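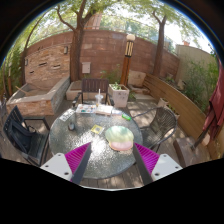 4. What Lives on the Table

4.1 Residents and visitors

Outdoor tables are sold for eating. The catalogs show them with bread, a jug of something pale, and friends in linen. Of the 117 patio tables in the Storitance survey, two had a meal on them when we arrived, and one of those meals had been laid out for us by a household that misunderstood the consent form.

The rest of the time the tables were doing what flat surfaces do. We logged 1819 objects in all, and the larger part had no clear business being outdoors. We use the term "resident" for an object that stays on a table overnight and "visitor" for one that goes back in with its owner. The split is cruder than the one Zhuravel used in her hallway study, where shoes were allowed an intermediate status, but patios are crude places and we were short of clipboards.

Households in Wendlow and Tirnbridge were recruited by letter. We sent 800 letters. The reply rate was poor, and the people who did reply were disproportionately people who wanted to talk about their neighbors' patios. These remarks were not coded.

4.2 The courtyard tables

Courtyards behave differently from open yards. In an open yard, wind acts as a kind of housekeeper, and paper does not stay long. Inside a walled courtyard it can stay for weeks. Our courtyard tables held more cards, sheets, pads and flyers than any other group, and fewer candles, which we had not expected and cannot explain.

Glass tops are common in this group, usually round, often with a pebbled or rippled texture. Owners told Lazaridis they chose the texture because it "doesn't show things," meaning water spots. It does a fair job of that. It also seems to make people less bothered by clutter, perhaps because everything placed on it already looks a little blurred underneath. Owners of smooth glass wiped their tables more often and complained about them more.

Matching chairs were rare. The usual courtyard group was a table plus whatever had been demoted from somewhere else: a black slatted chair, a wooden one, a wicker one on a metal frame. People apologized for this a good deal. The one household with a complete matching set apologized for that too, on the grounds that it looked like a hotel.

4.3 Mixed company

Food-related things and desk-related things share these tables without much friction. A drinking cup is the most frequent object in the survey, and what stands near it is hard to predict. Our coding scheme, borrowed from the Urquhart kitchen inventory, had no category for half of what we found. It did have three categories for ladles.

Figure 4 gives a courtyard table with a computer mouse, a license plate, an illustrated sheet that looks like a menu, and a clear plastic cup with a straw. Under the Urquhart scheme these become, in order, "other," "other," "printed matter (recipes?)" and "drinkware." The question mark is in the original scheme. The plate reads SJ3912, below the characters 北京, and it gave both coders a long afternoon. Zhuravel proposed "vehicle parts." Lazaridis proposed "souvenir or decoration." The agreement score for this table was the lowest in the sample, and we have left it that way in Table 3.

Elsewhere on the same tabletop were an open watercolor palette with a white book or sketch pad by it, and a soft oval thing in pale green and pink. The oval was entered as "sponge/cushion," a compound category set up for the purpose and used only this once.

Figure 4. Round table with textured glass top, courtyard group. Computer mouse, license plate, illustrated sheet, plastic cup with straw. 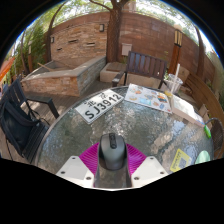

When does an object on an outdoor table become a resident?

After its first full night outside. An object brought in and put back out the next morning is still a visitor, however regular it is about it.

We held to this rule with some loss of dignity. It required a second visit early in the morning, and several households had forgotten that we were coming. Objects under an umbrella or awning were treated in the same way as objects in the open. Objects that had fallen off overnight were counted as residents if they were found beneath the table and lost to the study if a dog had them.

4.4 What owners say

We asked each household to go through the table item by item and tell us why each thing was there. Three kinds of answer came up again and again. The first was a use: someone draws out there, someone drinks out there. The second was a journey, in which the object was on its way from the car to the house and had stopped. The third was another member of the household.

Journeys were the most interesting to us and the most irritating to the people being interviewed. In Tirnbridge one man described a box of tiles as being "on its way in," and his wife supplied the year. Stalled journeys were more common on tables near a back door than on tables at the end of a yard, which fits what Lazaridis found for stair treads and the tops of dryers.

Uses were claimed more often than we saw them. Sketching, in particular, was reported by many more households than owned a pencil. We do not take this as dishonesty. A palette left open on a table says that a person might sit down and paint, and for many owners that seemed to be use enough. It does make trouble for any measure based on self-report, including ours.

4.5 Limits

All visits took place in fair weather, a choice made by the coders. A small return round was planned for February and reached only the tables in Wendlow, most of which were under covers. We did not lift the covers. From the shapes, we suspect that a number of residents were still at home.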